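A Saturday at the Mikuš joinery open day, Sandstead
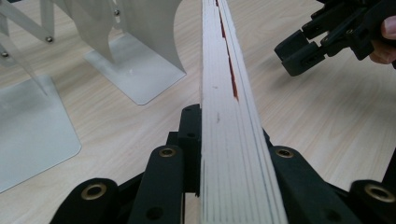
My grandfather kept a shed full of offcuts, and I suppose that is why I can never pass a woodworking shop with its doors open. The Mikuš place sits at the far end of Sandstead, past the bus garage, and once a year in March they let the public wander in. I got there at 10 with a bag of rolls from the bakery and stayed far longer than I had meant to. What caught me first was the pale stock, the long narrow boards they use for shelving. One of them, nearly white with thin grey lines running lengthwise, had a small dark smudge like a pencil mark near the middle and, over to the left, a narrow seam with a strip of red showing in it. I do love seeing a board at that stage, before anyone has tidied it into furniture!

Boris Paulík took our group around, and he was generous with his time – he let a boy of five ask the same question about glue over and over and answered it kindly every time. He told us the shop turned out 331 shelves last year, most of them for the new library in Peslow, and that he still sights down the length of every long piece by eye before it goes on.

Upstairs they had set out the finished work, including a hall bench called the Ziltine, priced at 200, which I sat on twice and then went away to think about. Coffee was free and very strong. If you go next year, park behind the church and walk down – the lane outside the shop was full before I had even found my gloves.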